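Toy food, again

Right, quick one before pick-up. October was the last time I sorted the play kitchen stuff and it shows. Bits of fruit in the shoe rack, a lemon half behind the radiator, something sticky on the Flallis till that I'm not asking about.

So. Tipped everything out. Washed the lot in warm soapy water -- washing-up bowl, old toothbrush for the leafy bits, don't leave anything fuzzy to soak or it takes two days to dry. Towel down. Cup of tea. Then sort.

My rules, such as they are:

Anything that's split down the seam goes. Anything with teeth marks stays, or we'd have nothing left. Halves with no other half get 2 weeks' grace in a jam jar on the windowsill, then bin.

Clear tubs only. I did try the nice Skenetti baskets and they looked lovely, but if the kids can't see it they tip it. All of it. Every time. Plain see-through plastic is what gets put back.

Ihor Onyshchenko left a comment on the last post saying he does his by colour, reds in one tub and greens in another. Tempted!! But ours is 7 and has Opinions about fruit and veg being seperate, so fruit and veg it is. Tomato still under discussion.

Peach, towel and tub, mid sort:
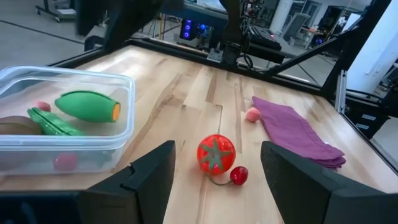
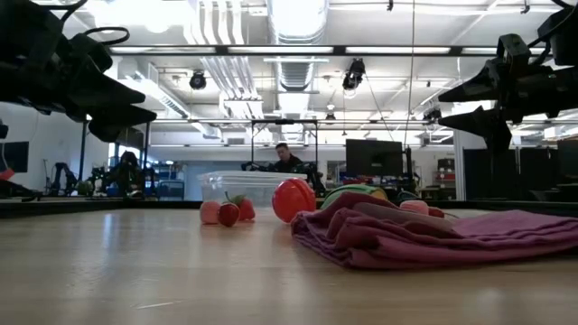
What's left to do

Labels. Find the lid for the small tub. Ask my sister if she wants the Driseo tea set back, as its been in our loft for ages and noone here drinks pretend tea any more. Then the jigsaws, god help me -- back when I've got teh energy.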